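Home | Guide | Readings | Search | Contact

Print this page | E-mail to a friend

Setting up your psalm reader (section 6)

Hi, Gaurav here. I've used the Puvasside reader with our Tuesday-style study group long enough to know where people get stuck, so I'll take it slowly.

1. Open Puvasside and pick your numbering, Hebrew or Greek. They drift apart after Psalm 8, so agree on one with your group first!

2. Choose a translation. I like the plain one for reading aloud - the older one is lovely but you'll trip over the "thees".

Note: changing translation clears your coloured highlights. Save them under My Notes before you switch.
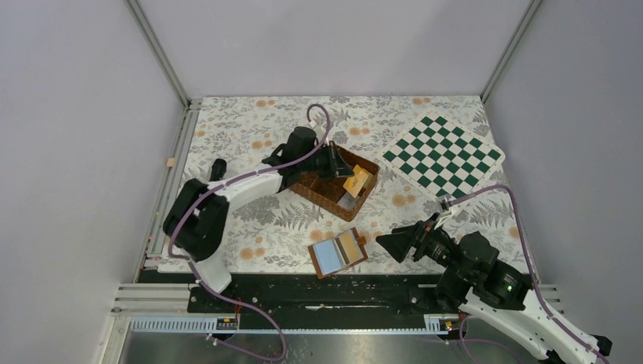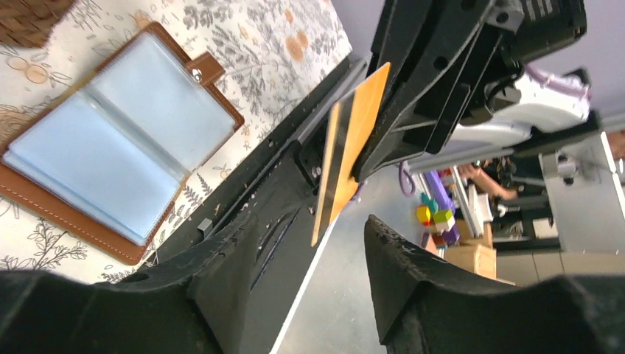
3. Turn on cross-references. I keep the limit at 40, and if you push it up to 400 the margin gets so crowded you'll lose the verse you came for.

4. Set your evening reading. Mine comes up at 9 pm, and Jolien Van Hecke (she wrote the commentary notes) has hers at dawn, bless her.

Caution: don't close the reader while the commentary is loading. You'll have to start the download over, and it's a big one.

5. Tap Centre Text if you're reading from a lectern, then lock the screen.

6 comments | 40 shares

Previous | Next | Back to top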